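Print | E-mail
46 shares | 24 comments

I promised to write down how we collect the examples for the bathroom counter task at Nirnness. I will do it in small pieces, please have patience with me.

The task has a simple name, "tidy the counter." The robot should pick up small things, throw away what is trash, and wipe the stone with a cloth. For a person it is one minute of work. For a learning system we need many examples of this minute.

We record in the apartment in Lellcombe. Four views from there: 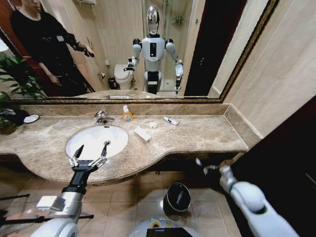
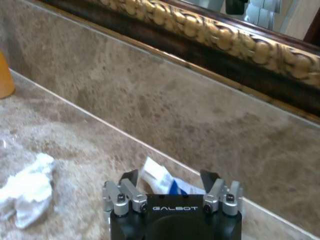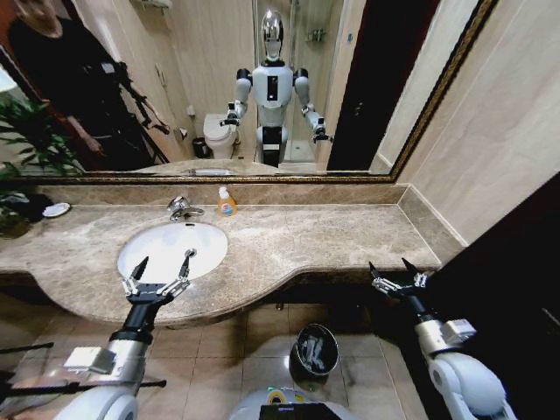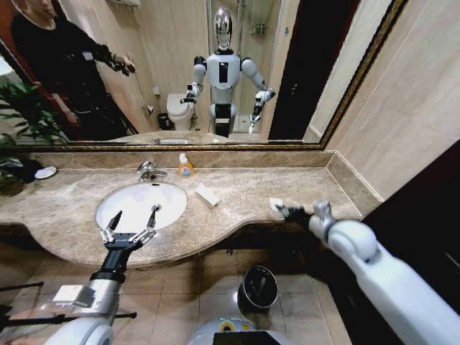 Fenna Martens replied: Why do you need a real bathroom for this? We trained a wiping policy on one flat table in the lab, and it was faster and cheaper. My worry with homes is that every example is different in ten ways at once, and when the model fails you don't know which of the ten it was.

It is a fair question, Fenna, and I had the same opinion last year. I will try to answer it in the thread and not in one line.

We also began on a flat table. The wiping looked very good there. Then we took the same model to a counter with a curved front edge, and it wiped a straight line over the curve and into the air. In all our examples the edge of the world was straight, so it had learned a straight edge.

We could build a curved table, of course. After that we would build a table with a sink, and then a table with a faucet, and in the end we would have a bathroom, only a worse one.

But your second point is true. In a home many things change together. So we try to change only one thing on purpose in each block of recording, and we write down which one it was.

A block for us looks like this. The same operator, the same start position of the base, the same set of small objects. The one thing that changes may be the place of the tissue, or the side from which the arm comes. When the block is closed we move to another one.

The plan for this room is 600 episodes. An episode begins when the arms leave the start pose and ends when they return to it. If the operator stops in the middle to think, we keep the episode, but it receives the label "pause."

About the mirror, because three people already asked me in private messages. Yes, the head camera sees the robot in the mirror. It sees the arms two times, once from behind and once from the front.

At first I wanted to cover the glass with paper. It would be the easy way. My colleagues at Promside said: do you know many bathrooms with paper on the mirror? So the mirror stays open.

What we did instead is to record part of the blocks with the head turned a little lower, so the mirror takes less of the view. Later we can compare. I have no result yet and I don't want to guess in public.

The wrist camera does not have this problem so much. It looks past the two fingers at the stone, and at most a little piece of glass comes into the corner. For small flat things like a paper packet it is the view I trust the most.

Flat things are the hard part, by the way. A crumpled tissue has height, the fingers can close on it from almost any side. A flat packet on polished stone has no height. The operator has to find a corner that stands up, or push the packet to the edge and take it from there.

We ask the operators to do both, and to do it in the way that feels natural in that moment. We had a rule before, "always push to the edge." The examples became very clean and the model became very stubborn. It pushed also things that it could simply pick up.

So now there are only three rules on the wall. Do not hit the faucet. Do not lift the cloth higher than the soap bottle. If you drop something, pick it up again and continue.

The third rule is the one I care for. In our first collection at Mosoti we deleted every episode with a drop. I thought it was quality control. The model then dropped a sponge, and it continued to wipe with an empty gripper, very calm, until the end of the counter.

It had never seen what one does after a drop. How should it know?

Now we keep the drops. The label is "recovered" or "not recovered." The second kind does not go into training, but I look at them every evening, they tell me more about the setup than the good ones.

Wiping needs a separate word. When you pick up a thing, you have it or you don't. When you wipe, the cloth can move over the stone in the right path and still press nothing. In the video it looks the same, almost.

For this reason the front edge of the counter is a good place to teach. The cloth must be held against the edge, and if there is no contact, it hangs away from the stone and the camera has a chance to see it. On the flat top I often cannot tell from the picture.

Reader question from the comments: do you mark the dirt, so that the model knows where to wipe? We tried with a bit of colored foam. It works, but then the robot searches for colored foam. In this room we wipe the full surface and leave the dirt for a later collection.

Another one asked how long an operator can work. Our limit is five blocks per person in one day, and I think it should be lower. After lunch the movements become shorter and quicker. You can see it in the curves before the person feels it.

Quick is not bad in itself. But if all morning examples are slow and all afternoon examples are quick, and the light from the hallway also changes in the afternoon, the model can connect these two. We had exactly this, a robot that worked faster when the lamp was on. I was proud for one day.

So we mix. The first block of the day is taken from the middle of the list, and the operators change places in the order. It is boring administration and I recommend it very much.

The checklist before each block, for those who want to copy:

Lens of the head camera wiped.
Lenses on the wrists wiped.
Clocks of all cameras compared.
Base on its tape marks.
Objects placed from the card, not from memory.
Toilet lid closed.

The toilet lid is on the list for a reason from January. A model that was trained with open lid and closed lid mixed had no problem at all. But one reviewer refused to watch the videos with the lid open, and I understood him.

"Objects placed from the card" is the line people skip. When you place by memory, you put the tissue always in your favorite place. I have checked my own placements, and I put nearly everything at the right side of the faucet, with a hand's width to the wall. I would have sworn it was random.

The cards are made by a small script. It gives a position and an angle for each object, and sometimes it gives something stupid, like a towel half over the sink. We do the stupid ones also. People leave towels half over the sink.

Somebody wrote that simulation would give us all of this for free. We do use simulation, for the reaching. For a wet cloth on stone I have not found one that I believe. If you have one, please send me a message, I mean it seriously.

Fenna, back to you. I think your flat table is right for the first week, when the question is "can this arm wipe at all." I would only not stay there. Our order would be now: table for a few days, one real room for long, and then a second real room early, before you feel ready.

The second room is what shows you the habits. In the first one everything looks like skill. The faucet is always there, the counter has always the same height, and the model can do half of the work from memory.

Our second room is at Promside. The sink there is square and it stands on the counter like a bowl. I have no idea what will happen with the "do not hit the faucet" rule, the faucet comes out of the wall.

Some small things I would do differently if I began again. I would write the labels in full words. We have a label "rc2" in the old data and there is no living person who knows what it means.

I would record the sound. We have no microphone in this setup, and the sound of a cloth on stone says immediately if there is contact. My colleague hears it from the next room. The model gets only pictures and joint positions, poor thing.

I would also buy more cloths of the same kind at the beginning. They are changed after each block, and the shop stopped to sell ours. The new ones are a little thicker, so there is now a column "cloth" in the table, old or new.

And I would talk to the operators more. The best idea for the flat packet (press lightly with one finger at the end, so the other end comes up) came from an operator who did it for two days before I noticed. I had it labeled as an error.

To the question if the data will be public: a part, I hope. The people who own the apartment must agree first, and every episode with a face in it must be checked. I cannot give a month.

Next time I will write about the labels and show the table with all columns. Tomorrow morning we start with the blocks for the left arm, it is our weak side, most of our operators are right-handed and you can see it in everything.

Print | E-mail
Show more replies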